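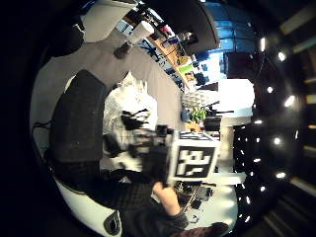 A marker cube gets held up during a session of the Skitico project.

The club that is teaching a robot to do laundry, slowly

152 shares
4 comments

The president of the Eta robotics club has a policy about the word "robot" when speaking to relatives. She doesn't use it. "If you say robot, they want to know when it's coming over to do the dishes," she says. "So I say I'm in a club where we fold things."

Eta meets at Castillo College, in a room it shares with two other student groups and a lot of shelving. Its project this year is called Skitico, a name the members picked in September after an argument so long that the winner was whatever was on the whiteboard when the building closed. The goal is to get a pair of robot arms to pick up a piece of cloth, flatten it, fold it in half and put it down. A four-year-old can do this. The president has a four-year-old cousin and brings him up often, with some bitterness.

In spring the club will take Skitico to the Protden Challenge, a student competition in which teams are handed household chores and a clock. Last year Eta entered the category for stacking cups and finished in a place she would like left out of this article.

"We stacked them," she says. "I want that on the record. They were stacked, and then the arm went home to its rest position and took the table with it."

The way Skitico learns is by watching people. Members do the chore themselves, holding a gripper in one hand with a camera on it, and the recordings go into a training set. By the time we spoke, the set held 1318 recordings, nearly all of them of somebody moving cloth from one place to a slightly better place. Square black-and-white markers, the kind software can find quickly in a picture, help the system work out where everything is in the room. Before each session somebody has to show a marker to the cameras, wave it, tilt it, and wave it some more.

I asked whether this was the exciting part.

"People join thinking they'll be programming on day one," she says. "Then they spend three weeks with towels. We lose a few. The ones who stay get really good at towels."

She is a mechanical engineering major and came to the club by way of a free pizza night, which she now runs. The budget for the whole project, pizza included, is around $900. Most of it went on cable, adapters for the cable, and adapters for the adapters. The printed parts come from a machine in the library basement that you book by the hour and that has its own views about when the hour starts.

Money shapes what the club can attempt. Other teams at Protden turn up with matching jackets and a van. Eta travels by regional bus with the gear in two suitcases, and last year the driver wanted to know what was in them. "I said clothes," she says. "I was thinking ahead."

What does a normal meeting look like? She thinks about it for a while. Set up, untangle, calibrate. Find out that somebody moved a marker. Calibrate again. Record for as long as people can stand it, then copy the files over, then eat. The untangling has its own line on the schedule now, after a long stretch of everyone pretending it took no time.

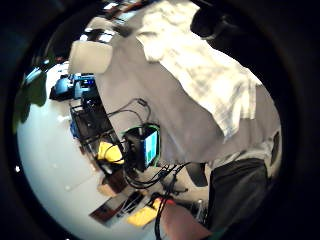 Another member, listening in from the next table, objected that the untangling was the only part of the evening with a clear result, and that he would put it on his résumé if he could find the right verb. He also wanted it known that he had voted against cloth from the start and had proposed blocks, which hold still.

The president has heard about the blocks before. "Everyone does blocks," she says. "A block is the same block every time. You drop a towel twice and you've got two different towels." Her argument won the vote by one, and she admits that it sounded better in September than it does now. Cloth sags. It hides its own corners. It sticks to the other cloth. In one early trial the arm got hold of a corner, lifted it beautifully, held it up for inspection, and then stayed like that until somebody pulled the plug.

"It looked so proud," she says.

There has been progress, though she is careful with the word. Skitico can find an edge most of the time now. It can drag the edge toward the middle of the table. Whether you would call the result a fold depends on how you were raised. The Protden judges use a ruler, and the club has started using one too, mainly to get the disappointment over with early.

Part of the improvement came from bad recordings. For the first months the members threw away any attempt that went wrong, and the system learned from a long parade of people doing everything right. So the first time a corner slipped it had no idea what to do next. Now they keep the fumbles, as long as the person recovers. A freshman with what the president calls "a natural gift for dropping things" has become one of the most valuable people in the club.

They have also widened the fabrics. Early sessions used one plain dish towel until it was practically family. After that came checks and stripes, whatever people could bring from home without being missed.

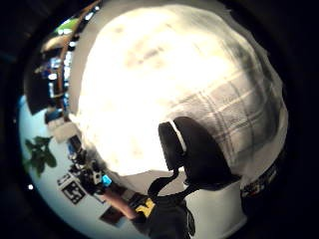
Checked cloth, a gloved hand and a pair of wall markers.

I asked if working on Skitico had changed how she does her own laundry. She said she'd stopped folding it. There's a chair in her dorm room where it all goes, and she defends the chair on technical grounds that I couldn't follow and that the member at the next table said were nonsense.

The plan for the weeks before Protden is to record every evening the room is free, freeze the software early, and leave it alone. The freezing is new. Last year someone made a small change on the bus.

"A tiny one," she says. "One number. It was a speed."

She graduates after the competition and is already trying to find somebody to take over. The main duties are booking the room, ordering the pizza and writing the grant application, which asks on page two for the project's benefit to society. She has left that box for last. The draft so far says "towels."

Eta is open to all Castillo students. Bring a towel.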